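2019-05-11

Two years married today. We said no presents and I mostly stuck to it. The card was on the kitchen table when I came down, and we had eggs and the good coffee before the phone started.

Dinner was at Morkano, same as last year. I had booked for 7 and they had us down for 8, so we waited at the bar and split a plate of olives. The bill came to 154 with the tip. That is more than I wanted to spend this month, but the fish was very good. 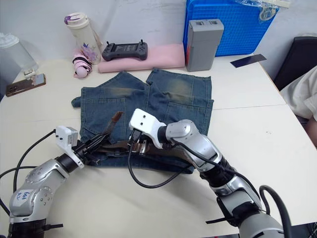 **R. Phan**
*Diary keeper, married half of this household*

We talked about the wedding on the drive home. I remember the rain on the tent and the cake from Givby arriving with 12 candles nobody had ordered. We had asked 200 people, which was too many. I don't think I spoke to half of them. If we did it over I would want a smaller room and a longer dinner.

We also talked about July. The cabin at Feduvis is free the first week — I called this morning — and we can have it if we pay the deposit soon. I want to go. We haven't had a full week off together since the honeymoon, and that one was spent with colds.

It has been an easier year than the first. We argue less about money and more about the thermostat. I still like hearing the key in the door at night. I said so in the car and got a squeeze of the hand, then a question about whether I had locked the back door. I had.
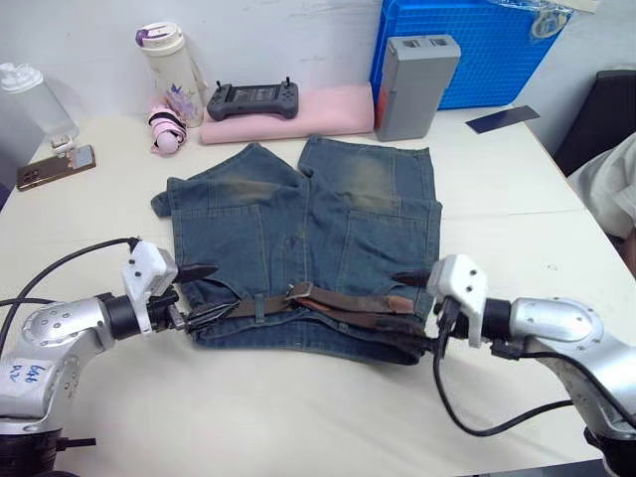
## To do before July

- Pay the Feduvis deposit
- Write to my aunt about the wedding album
- Get the ring resized, it slips when my hands are cold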